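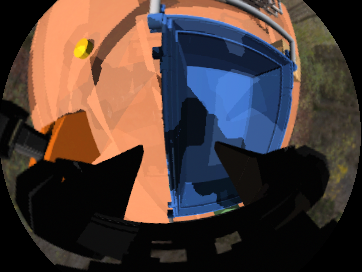
The Case for Keeping the Public Counter Open

Opinion
By Sveva D'Amico
October 23, 2023

The city of Ditham proposes to close the public counter at its municipal services building at the end of December. From that point forward, residents who wish to pay a water bill, renew a parking permit, dispute a property assessment or register a change of address would do so through the city's website or by telephone. The proposal is presented as a modest administrative adjustment. It deserves to be treated as a decision about what a city owes the people who live in it.

The argument for closure is simple, and it should be stated fairly. Last year the counter recorded 3271 visits. The online portal handled many times that number of transactions at a much lower cost for each one. The counter requires trained staff to be present during fixed hours, whether or not anyone is waiting. The room itself could be put to other use. Any responsible city government must look at figures of this kind, and the officials who prepared the proposal were right to do so.

The difficulty lies in what the figures leave out. A visit to the counter and a transaction on the portal are entered in the same report as though they were the same thing. They are very different. The resident who pays a bill online usually knows what is owed, agrees with it and has the means to pay it at once. The resident who comes to the counter has often tried another route first. The name on the account belongs to a parent who has died. The bill is three times the usual amount and the meter reading makes no sense. The form asks for a document that the resident does not have and has no way of getting by the deadline.

According to the city's own summary, 1123 of last year's visits involved a matter that had already been raised by telephone or through the portal without being settled. More than a third of the people who stood at the counter, in other words, were there on account of some failure elsewhere in the system. Closing the counter will do nothing to reduce the number of such failures. It will only remove the place where they come to light.

It is sometimes said that those who prefer to deal with a person will adapt, as they have adapted to changes in banking and travel. The comparison is a weak one. A customer who dislikes the practices of one bank may move to another. A resident cannot take a property assessment to a competing city. When a public body is the only provider of a service that people are required by law to use, it carries a heavier duty to be reachable, and that duty does not shrink when the number of people relying on it is small.

The experience of Esquivel is useful here. That city closed its counter four years ago and moved nearly all of its services to a platform known as Skusulex. The first annual report described the change as a success, and by the measures chosen it was one. Average handling time fell. Staff costs fell. The second report noted an increase in late payment penalties among residents over the age of seventy. The third noted that the library had begun to receive so many requests for help with city forms that it had asked for an additional position. The cost of the counter had not disappeared. It had been moved to a department with no authority to correct a bill, and to families who now spent their lunch hours on the telephone on behalf of an aunt or a grandfather.

Esquivel has since opened a help desk in its main library, two afternoons a week. Its staff can see account records but cannot change them. A resident with a mistaken bill may therefore explain the problem in person to someone who agrees that it is a mistake, and then be given a telephone number to call. This is a poor substitute for what the city once had, and restoring the old arrangement would now require hiring and training people from the beginning.

That last point is easily overlooked. The clerks at the Ditham counter have a working knowledge of the city that is not written down anywhere. They know that the two halves of Fikon Street were numbered separately until the boundary was redrawn, and that letters to one half still go astray. They know which exemption forms can be accepted with a lease in place of a deed. They know when a late payment is a matter of carelessness and when it calls for a quiet referral to the hardship program. Knowledge of this kind is built up over years of ordinary conversations. Once the people who hold it have been reassigned or have retired, it is gone.

Supporters of the proposal point out that the telephone line will remain. The telephone line has real value, particularly for residents with limited mobility, and it should be strengthened in any case. Yet a good deal of public business concerns paper. A resident holding a letter that he or she does not understand can place it in front of a clerk and ask what it means. Reading the same letter aloud over the telephone, without knowing which line matters, is a slower and more anxious process for both parties. For those whose first language is not English, the gap is wider still.

There is also the question of accountability. A government that meets its residents face to face learns things about itself. A badly worded notice sent to 3000 households will produce a line at the counter by the middle of the same week, and the supervisor will know that something has gone wrong. The same notice, under the new arrangement, will produce a number of abandoned calls and unfinished web forms, and it may be months before anyone connects them to their cause. Complaints made in person are inconvenient. They are also specific, prompt and difficult to ignore.

None of this is an argument against the portal. It is well designed, and most residents are content with it. The hours it saves should be counted as a public good. The proper use of those savings, however, is to give more time to the cases that the portal cannot resolve. If routine payments no longer take up the clerks' mornings, the clerks are free to deal thoroughly with the residents whose affairs are complicated. Fewer visits, each of them longer and more useful, would be a sign that the system is working as it should.

Nor is it necessary to keep the present arrangement exactly as it stands. The counter is now open during hours when most working people cannot reach it. It could open later in the day and remain open one evening each week. Appointments could be offered for property matters, with the rest of the time left for those who arrive without one. The counter could share its room with the permit office, whose own visitors currently wait in a hallway. Each of these changes would lower the cost of every visit, and none would require the city to turn anyone away.

The proposal has drawn 584 written comments so far. The city has not yet published them, and it should do so before the council votes. It should also publish an estimate of what closure would cost the library, the telephone service and the hardship program. A saving in one budget line that reappears as an expense in three others is no saving at all, and council members cannot judge the matter on half of the accounts.

If the council concludes that some reduction is unavoidable, it should adopt a trial period with reduced hours in place of permanent closure, and it should decide in advance what results would lead it to reverse course. The number of unresolved cases, the length of time taken to correct a mistaken bill and the penalties charged to older residents would all be sensible measures. Average handling time would be a poor one, as Esquivel has shown.

Public institutions are often judged by how they perform for the majority, and on most days that is reasonable. But residents who have no difficulty with their bills will be served adequately under any arrangement the city is likely to choose. The counter matters to the others, and most households will belong to that group at one time or another: after a death, a move, an illness or a simple clerical error. The council should vote against closure in its present form and ask the city manager to return with a plan for revised hours.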